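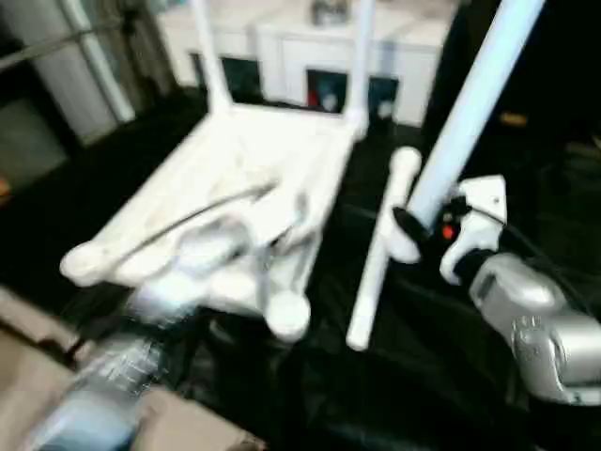
Unit 5: Can machines do chores yet?
Notes for the April session. Read before class and bring the worksheet.

Start with the claim. Most weeks a company says its robot is ready for the home or the assembly bench. The Loltoda brochure in your packet says "any household task." Ask what was put together, by whom, how many times, and who set out the parts.

Flat-pack furniture is a fair test because people find it dull and mostly manage it. A plastic stool leg has to be lined up with its socket and pushed home while something holds the seat still. A person does this by feel and hardly looks. A two-armed machine has to hold with one gripper and place with the other, and a small error at the wrist grows along the length of the leg.
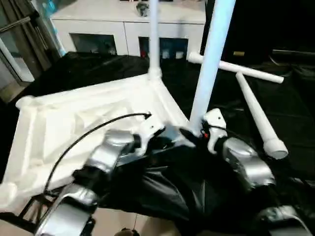 Now the numbers. In the Clerkow exercise (handout, page 11) the class is given 900 attempts at one joint. Before you work out a success rate, decide what counts as a success. Does a leg that is in but crooked count? What if a person nudged the part back into reach? The answer changes a lot depending on these choices, and press releases seldom say which ones were made.

Shop floors are easier than kitchens. Parts arrive the same way up, the lighting is fixed, and a jig can do half the holding. Be careful with anyone who moves from one to the other in a single sentence, as the Floststead report does on page 13.

For next time: pick one chore you did this week and write down every point where you changed your grip. Then mark the ones you would trust to a machine.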